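2월 17일 수요일

드디어 다 읽었다! 『클라인슈미트』 마지막 권까지, 오늘 새벽 두 시에. 원래는 한 권만 더 보고 자려고 했는데 그게 될 리가 있나. 6월에 헌책방에서 1권을 집어 들었을 때만 해도 이렇게까지 빠질 줄 몰랐다. 표지가 좀 촌스러웠고(누런 바탕에 외투 입은 남자 뒷모습 하나) 그림체도 내 취향이 아니었는데, 권당 1,000원이라길래 그냥 샀다. 그때의 나에게 절이라도 하고 싶다.

잊어버리기 전에 적어 둔다. 마지막 권은 모슬리가 트라이테산스 항구로 돌아오는 장면에서 시작한다. 지난 권이 등대 계단에서 끝났기 때문에 나는 당연히 등대 꼭대기부터 이어질 줄 알았다. 그런데 작가 케빈 시한은 열여섯 쪽 동안 등대 이야기를 한마디도 안 한다. 모슬리는 생선 가게에 들러서 외상값을 갚고, 이발을 하고, 여관 주인이랑 날씨 얘기를 한다. 읽는 내내 속이 탔다. 등대에서 뭘 본 거야, 엔디코는 어떻게 된 거야! 그러다가 이발사가 거울을 들어 뒤통수를 보여 주는 칸에서, 거울 안에 엔디코가 서 있다. 대사도 없고 효과음도 없이 그냥 서 있다. 소리 지를 뻔했다. 동생이 옆방에서 자고 있어서 베개를 물었다.

엔디코는 정말 이상한 악당이다. 처음 나왔을 때는 그냥 세금 걷으러 다니는 관리였고, 나는 3권쯤에서 퇴장할 조연인 줄 알았다. 힘이 센 것도 아니고 마법 같은 걸 쓰는 것도 아니다. 장부를 들고 다니면서 사람들이 예전에 한 약속을 읽어 줄 뿐이다. 근데 그게 그렇게 무섭다. 이번 권에서 클라인슈미트 할아버지한테 사십 년 전 약속을 읽어 주는 대목은 세 번 다시 읽었다. 칸이 점점 좁아지다가 마지막에는 할아버지 손가락만 남는데, 손톱 밑에 잉크가 묻어 있다. 그 잉크가 1권 첫 장에 나왔던 그 잉크라는 걸 두 번째 읽을 때 알았다. 바로 일어나서 1권을 꺼내 봤더니 진짜 있었다! 첫 장 오른쪽 아래, 편지 봉투 옆에. 작가가 처음부터 다 생각하고 그린 건지, 나중에 주워서 쓴 건지는 모르겠지만 어느 쪽이든 대단하다.

색 얘기도 해야지. 앞 권들은 거의 회색하고 갈색뿐이라 처음엔 인쇄가 잘못된 줄 알았는데, 마지막 권 중반에 처음으로 빨강이 나온다. 우체통이다. 우체통 하나가 빨갛다고 사람이 이렇게 울컥할 수가 있나. 306쪽짜리 책인데 빨강이 나오는 데가 딱 124쪽이다. 접착 메모지를 붙여 놨다.

점심때는 사무실에 나가서 밀린 일을 좀 했다. 일을 하면서도 머릿속은 계속 항구에 가 있었다. 부품 목록을 적다가 비고란에 '엔디코'라고 쓴 걸 나중에 발견하고 얼른 지웠다. 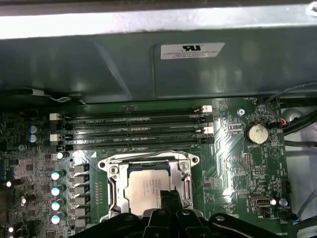 비어 있는 메모리 슬롯 네 개.

퇴근길에 민주한테 전화해서 40분 동안 떠들었다. 민주는 아직 4권이라 줄거리를 말하면 안 되는데, 말을 안 하면서 흥분을 전달하려니까 "와, 진짜, 와" 이런 소리만 하게 된다. 민주가 그냥 끊고 책이나 읽겠다고 했다. 좋은 생각이다. 빨리 따라와 줬으면 좋겠다. 7권에 나오는 축제 편(가면 쓴 사람들이 배를 끌고 언덕을 올라가는 그 편!)을 같이 얘기하고 싶어서 죽겠다. 나는 그 편이 전체에서 제일 좋다. 줄거리만 보면 없어도 되는 편인데, 모슬리가 웃는 게 그 편밖에 없다. 웃는 얼굴도 가면에 가려서 입만 보인다.

아쉬운 것도 있긴 하다. 여관 주인 딸 이야기는 어디로 간 건지? 5권에서 배를 타고 떠난 다음에 편지 한 통 온 게 끝이다. 나는 마지막 권에서 꼭 돌아올 거라고 믿었다. 책 뒤에 실린 작가 후기에도 그 얘기는 없다. 후기에는 주로 펜촉이랑 무릎 아픈 얘기가 나온다. 그리고 결투 장면은 좀 알아보기 힘들었다. 누가 누구를 찌른 건지 모르겠어서 한참 들여다봤다. 비 오는 밤에 둘 다 검은 외투를 입혀 놓으면 어떡하라고. 모자 챙 모양이 다르다는 걸 깨닫고서야 이해했다. 모슬리 챙이 더 넓다. 그래도 싸움 끝나고 물웅덩이에 장부가 펼쳐져서 글씨가 번지는 칸은 정말 근사했다. 이름들이 하나씩 풀려 나가는 것처럼 보인다. 포스터로 뽑아 준다면 당장 산다.

그리고 결말. 일기니까 써도 되겠지. 모슬리는 등대에서 본 걸 끝까지 말 안 한다! 클라인슈미트 할아버지가 물어보고, 항구 사람들이 물어보고, 엔디코까지 물어보는데 말을 안 한다. 마지막 쪽은 등대 계단을 내려오는 모슬리 발이다. 올라갈 때 신었던 장화가 아니라 맨발이다. 장화는 어디 갔을까? 새벽에 천장을 보면서 계속 그 생각을 했다. 누군가한테 준 거라고 나는 생각한다. 등대에 사람이 있었던 거다. 6권에 발이 시리다고 우는 아이가 나오는데 그 아이가 혹시? 그런데 그러면 시간 순서가 안 맞는다. 아니면 6권이 사실 뒤의 일인가? 2권 끝에도 달력이 한 장 찢겨 나간 칸이 있었는데 그걸 그냥 넘겼던 게 이제 와서 걸린다.

그래서 처음부터 다시 읽기로 했다. 이번에는 공책을 옆에 두고 신발이랑 시계가 나오는 칸을 다 적으면서 볼 거다. 저녁 먹고 벌써 1권 반을 봤는데, 할아버지가 1권에서 신발 가게 앞을 두 번 지나간다. 두 번! 처음 읽을 때는 그냥 배경인 줄 알았다. 가게 진열창에 있는 장화에 버클이 세 개 달려 있고, 모슬리 장화도 버클이 세 개다. 이런 걸 찾을 때마다 심장이 뛴다.

같은 작가의 단편집이 있다는 것도 오늘 알았다. 절판이라 구하기 힘들다는데, 토요일에 그 헌책방에 다시 가 볼 생각이다. 주인아저씨가 전에 창고에 안 푼 상자가 많다고 했다. 없으면 도서관에 상호대차라도 신청해야지. 저금통에 1,000원짜리 몇 장 있는 거 챙겨 갈 것. 민주 4권 뒤표지 찢어진 것도 테이프 붙여 주기로 했으니까 테이프도 살 것.

내일 일찍 일어나야 하는데 2권이 베개 옆에 있다. 달력 나오는 데까지만 보고 자야겠다.

마지막 수정: 오후 11:52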